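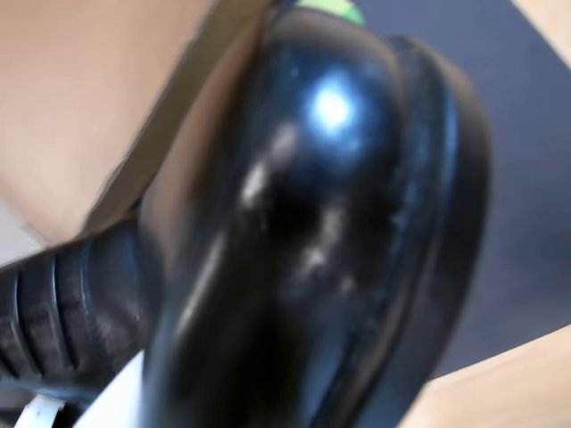
4.2 Where things end up after a move

The most exciting result of the Ernemport interviews came from a question we nearly left out. We asked each household to name the first object they had put away in the new home and then failed to find again. Of the 100 households that took part, all but 11 had an answer ready, and most of them told it as a story, with a cast and a culprit.

Scissors, spare keys and phone chargers came up again and again. What surprised us was how well people remembered the moment of putting the thing away. They could name the room, the time of day and even what was on the radio, yet the cupboard itself had gone from memory. Carrillo's earlier work in Nokatville found much the same pattern among students moving between shared flats, and it is a real pleasure to see it hold in family homes.
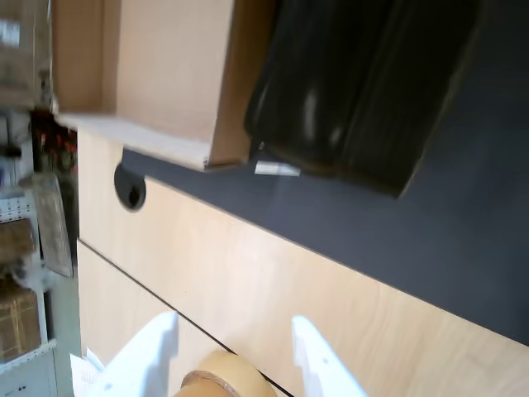
Plain storage seems to make this worse. Households whose cupboards all looked alike reported longer searches than those with a mixed set of old furniture. Pale, smooth wooden fronts, such as the one in Figure 2, were common in the newer flats on the Quezada estate, and several people there had taken to sticking notes on the doors. One couple kept theirs up for 8 months — long after they had stopped reading them.

The diaries give us a second way into the question. Between them they hold 484 entries, written mostly in the evening, and they are full of small, lively detail that the interviews missed.

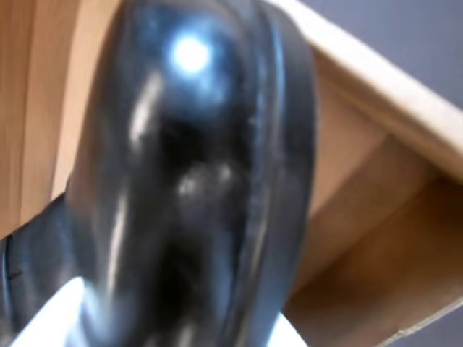

Many entries describe a second round of putting away, often in July when the school term had ended. Things moved closer to where they were used, and searches became shorter. We call this the settling round, and we return to it in Section 5, where Karla Carrillo's coding scheme is applied to the diaries in full.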